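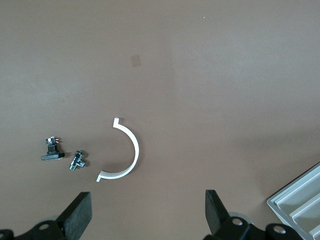 Skandale Teaching Handle TH-2
For showing small-parts picking by hand or from a distance

The TH-2 is a handle with a trigger which is mounted above the gripper of your robot arm. The operator holds it, leads the arm to the part, closes the jaws with the trigger and carries the part to its place. The controller records the whole movement. The same handle can be taken off and used at a desk, up to 300 m from the cell by network cable.

We developed the TH-2 in Ostelbridge for workshops where the parts change often. A metal tee fitting, a thin plastic clip and a small component with pins each need a different approach of the jaws, and it is easier to show this than to write it. We advise to record every part separately and to begin with the jaws wide open.

What is recorded
Position of the arm, opening of the jaws, trigger pressure and the view of the wrist camera. All are saved with the same clock, so no later alignment is necessary.

Hand mode or remote mode
In hand mode the arm becomes light and follows the operator. This is best for the first demonstrations. In remote mode the operator works only from the camera view, and the recordings contain nothing of his hands. Please let new operators practice in hand mode before they change to remote.

Technical data
Weight of handle: 222 g
Largest jaw opening supported: 84 mm
Trigger: 2 stages (approach, grip)
Cable length to the desk: up to 300 m
Wrist camera: not included

Included in delivery
Handle, mounting ring, desk stand, screws with key, printed manual in English.

Accessories
Chaimongkol foot switch, to start and stop the recording when both hands are busy.
Plolla software license for one additional desk.

Orders which reach us before noon are packed on the same day. For grippers with a larger opening, please write to us before ordering and attach a drawing of the flange.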